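# Getting pen and marker off a woven tablecloth, and what to keep on a homework table?

**posted by gridcloth_mama**, 2023-06-28

Hi all! We turned our kitchen table into the homework table this spring and I love it. I'm two feet away making dinner and the kids can shout spelling words at me. My one problem is the tablecloth. It's a cotton blend from the Dalden outlet, and it has picked up ballpoint scribbles, a fat smear of marker, and a gray haze where somebody's arm drags through the pencil dust every afternoon.

I've tried dish soap on all of it. The gray got a bit better and the marker laughed at me. So I have two things to ask: what gets each kind of mark out, and which pens and pencils do you let people use at a table with a nice cloth on it? We own far too many (I emptied the drawer, and there were 121 in there, a good half of them dead). I'd love to pare down to one small set that lives on the table.

---

**Skindton_Stitcher**

Oh, I love this kind of problem! Treat them as separate stains and you'll do much better.

**Pencil.** Don't wet it first. Shake the cloth outside, then dab the gray area with a clean white eraser, the soft kind. Brush off the crumbs and only then use a drop of dish soap on a damp rag. Soap on dry graphite pushes it around, and I suspect that's how your haze got so wide.

**Ballpoint.** Rubbing alcohol. Put an old towel under the cloth, dab from the back, and keep moving to a clean spot on the towel. It can take several rounds. Test a corner first, especially on a colored cloth.

**Marker.** Depends on the marker. Washable ones come out in cool water with patience. Permanent ones you can fade with the same alcohol, but I have never gotten one all the way out of cotton.

Please keep it away from the dryer until you're happy with it! Heat sets what's left, and I lost a lovely runner that way.

---

**tom_of_bonico_st**

just get a plastic one. wipe it with a sponge. done. ours was 19 dollars and it's been through two kids

---

**papercupboard**

The stain advice up there is great, so I'll take your other part, the small set, as this is my favorite subject in the world – I once sorted 1000 pens for a school supply drive in Kalinowski and enjoyed every minute.

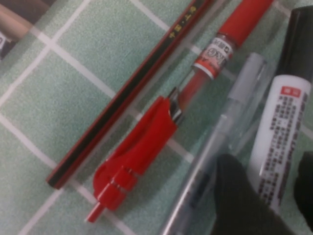
Four things will cover nearly all homework, and I'd happily stop there. Start with a plain wooden pencil for drawing and for anybody who likes to press hard. Add a mechanical pencil for math, where a thin line helps in those tiny boxes, and pick a loud one like the red one with the clear barrel, so it gets spotted before it goes in the wash with the napkins. Then a clear ballpoint, which I like because on most of them you can see the ink level and toss it when it's empty (that's how you avoid another drawer of dead ones!). The last is one marker with a proper cap, and a white body with a black cap is easy to pick out on a pale green cloth. Laying the four out side by side at the start of homework works nicely with a squared cloth, too. You see straight away if one has wandered.

A few habits that have helped us:

- The marker only comes out when there's a sheet of cardboard under the paper. Bleed-through is what ruins cloths.
- Caps go on the back end of the pen while you write, never loose on the table.
- Sharpen over the trash can. Shavings carry a surprising amount of graphite.
- Click the mechanical pencil closed before you put it down, or the lead snaps and gets ground in by an elbow.

I also keep a cheap second cloth, so one can soak while the other is on duty. Swap them when the gray starts to show – for us that's every couple of weeks, more often during project season.

Good luck with the marker smear! If it turns out to be permanent, a fruit bowl covers a lot.

---

**gridcloth_mama**

Thank you, thank you! The eraser trick lifted most of the gray in five minutes and I made my daughter come look. Ballpoint is on round three with the alcohol and getting fainter. I'm going through the drawer tonight, and I'm ordering a second cloth in July when Dalden has its sale.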